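Home | News | Press | Stockists | Contact

PRESS RELEASE
May 2021

Brenitz opens its first showroom for kitchen and bath surfaces

Hi everyone, Şengül Canpolat here, and yes, I'm writing our press release myself because I'm far too excited to hand it to anyone else! Brenitz has a front door at last. We've been selling countertops out of a warehouse for years (sorry to everybody who had to squeeze past the forklift), and now we have a real showroom on Okier Street where you can walk in, put your coffee down and take your time.

The space is 2760 square feet. We got the keys in March and I'd love to say it all went smoothly, but the building went up in 1862 and the floors had their own ideas. Ognjen Kadrić, my business partner, spent most of a week under the back room with a flashlight and came out saying we needed new joists. So we got new joists. The old brick stayed, and so did the big front windows, which I fought for.

What you'll find inside

We have 30 surfaces on show, and you can touch every one of them. There are also eight full-size counters set at normal kitchen height, so you can lean on them and chop a pretend onion. Small samples are fine for color, but a pattern can look completely different once it runs the length of an island, and I've seen too many people get a surprise on installation day.

Our new range is called Bastine, and it's the one I keep bringing people over to see. "I wanted patterns you could live with every morning," says Ognjen, who picked the designs and then changed his mind on half of them. He's especially fond of the marble looks. My own taste runs to white with plenty of dark gray veining on a diagonal, the busier the better, and I don't mind it getting dark and speckled in places. 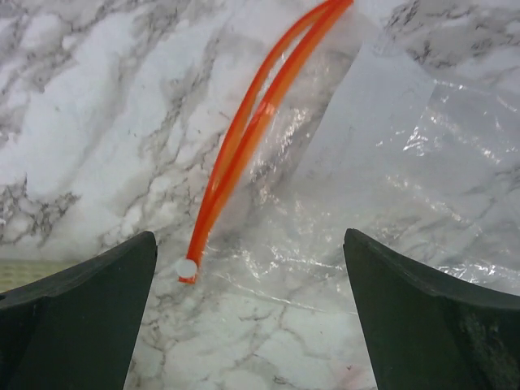 Visiting and samples

Walk-ins are welcome, or call ahead if you'd like one of us to go over your floor plan with you. Bring your measurements, a cabinet door if you can carry one, and a paint chip or two. Samples are free to take home, and we'd ask you to bring them back when you're done. Parking is behind the building, through the gate next to Uçar Bakery (get the sesame rings).

For interviews or a tour, ask for me at the front desk.

Recent news
Bastine range: care and cleaning guide
How to measure your kitchen island
Meet our installation team
Brenitz warehouse sale dates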